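Late winter is the time to prune a blackcurrant bush, while it has no leaves and you can see how the branches run. The job takes half an hour on a mature bush and less on a young one. If you have never done it before, read through to the end first and then go out with the secateurs.

## What you need

- Bypass secateurs, clean and sharp
- Loppers or a small pruning saw for the oldest stems
- Thick gloves
- A bucket or sheet for the cuttings
- Well-rotted compost or manure for afterwards

Wipe the blades with methylated spirit before you start and again between bushes. Big bud mite and reversion virus are the two troubles that people with blackcurrants tend to meet, and although the blades are not the main way either gets about, it costs very little to keep them clean.

## How a blackcurrant fruits

Blackcurrants carry most of their fruit on wood that grew the year before. Redcurrants and whitecurrants fruit on short spurs on old wood, so don't use this method on them. If you inherited your bushes and aren't sure which you have, scratch a stem or rub a bud. Blackcurrant has a strong smell, a bit like cats. Redcurrant has next to none.

You are trying to keep a supply of young stems coming up from the base. A bush left alone for six or seven years will still flower, but the fruit moves out to the ends of long, bare branches, and the middle gets so crowded that mildew sets in.

Young wood is pale brown, almost straw-coloured. Two-year-old wood is greyer. Anything older is dark, nearly black in places, and often has lichen on it. Go by colour when you are picking which stems to take out.

## First year: newly planted bushes

Plant bare-root bushes between November and March, 5 cm deeper than the old soil mark on the stem. The extra depth makes the plant throw up shoots from below ground. Leave 150 cm between bushes, or a little more for the big old varieties.

As soon as it is in, cut every stem down to two buds above the soil. It looks harsh and you will get no fruit the first summer. Do it anyway. Bushes that are planted and left at full height crop lightly for a year and then sulk.

Our two rows at Stutbridge were planted this way. The Zorko bushes sent up five or six strong shoots each by August, and the Gillies, a slower grower on our soil, sent up three or four. The winter after that, neither needed anything except the removal of a couple of weak stems lying along the ground. 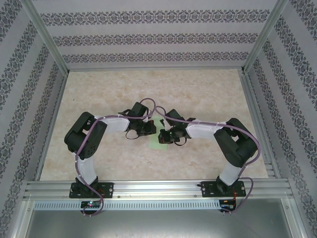
*By the Akidar Fruit Garden, Stutbridge. Filed under: Soft fruit, Winter jobs*

## Third winter onwards: the yearly prune

Work in this order.

1. **Take out anything dead, broken or lying on the soil.** Cut it right back to the base. Fruit on low branches gets splashed with mud, and the slugs find it.

2. **Look for big buds.** Healthy buds are narrow and pointed. Buds swollen with mite are round and fat, like tiny cabbages. On a lightly affected bush you can pick them off by hand and put them in the dustbin. Don't compost them. If most of the buds are swollen, dig up the whole bush.

3. **Remove a third of the oldest stems.** Choose the darkest ones and cut as close to the ground as the loppers will go. On a bush with nine main stems, that means three. Where an old stem has a good young shoot coming from low down, you can cut just above the shoot and keep it.

4. **Open up the middle.** If two stems cross and rub, take out the older of the two.

5. **Stop.** Don't shorten the tips of the young stems. The fruit will be along their full length, and trimming them to tidy the outline cuts off part of the crop.

A pruned bush should have something like eight to ten stems of mixed ages, with light getting down to the soil between them.

## Bringing back a neglected bush

There are two ways of going about it.

The quick way is to cut the entire bush down to 3 cm above the ground in winter. Feed it well and it will regrow over the summer, though you lose a year's fruit. In the following winter, thin the new shoots to the ten or so strongest. It only works on a bush that is healthy underneath. One that made poor, short growth the summer before may not come back.

The slower way is to take out half the old stems this winter and the other half next winter. You get some fruit throughout. We did this with the old Gillies by the gate, which had been let go for years, and it was two full seasons before it looked like a proper bush again.

If a bush is more than 15 years old, neither is really worth the trouble. Buy a new certified plant and put it in a different part of the garden.

## Feeding and mulching

Blackcurrants are hungry plants. In early March, scatter a general fertiliser at 80 g per square metre over the area under the branches, then water it in if the ground is dry. On top of that put a layer of compost or rotted manure, 5 to 8 cm deep, kept a hand's width away from the stems.

Pull weeds by hand. The roots run close to the surface and a hoe will damage them.

In dry spells from May until picking, give each bush 30 litres of water a week, all in one go. Ease off as the fruit colours, or the skins may split.

## Using the prunings

Healthy one-year-old stems root very easily, so if you want more bushes, keep a few. Cuttings usually go in during autumn, but pieces taken in winter will mostly root too.

Cut lengths of 25 cm, with a straight cut below a bud at the bottom and a sloping one above a bud at the top. Leave all the buds on. Push them into a slit trench so that only the top two buds show, 15 cm apart, and firm the soil with your foot. Lift and replant them the next winter.

Take cuttings only from bushes that crop well and show no fat buds. Reversion can't be seen in a bare stem, so if a bush has flowered and then set hardly any fruit, leave it out.

## Common questions

**Can I prune in summer instead?** Yes. Some people cut out the old fruiting stems in July with the currants still on them, then sit down to strip the fruit. It saves time and the bush doesn't mind. Don't take more than a third.

**My bush flowers but drops its fruit.** Frost at flowering is the usual reason. Drape fleece over the bush on cold nights in April and take it off in the morning so the bees can get in.

**I cut the tips off last year. Have I ruined it?** No. The crop will have been smaller, and the bush may be twiggier than you want at the top. Prune it as above this winter.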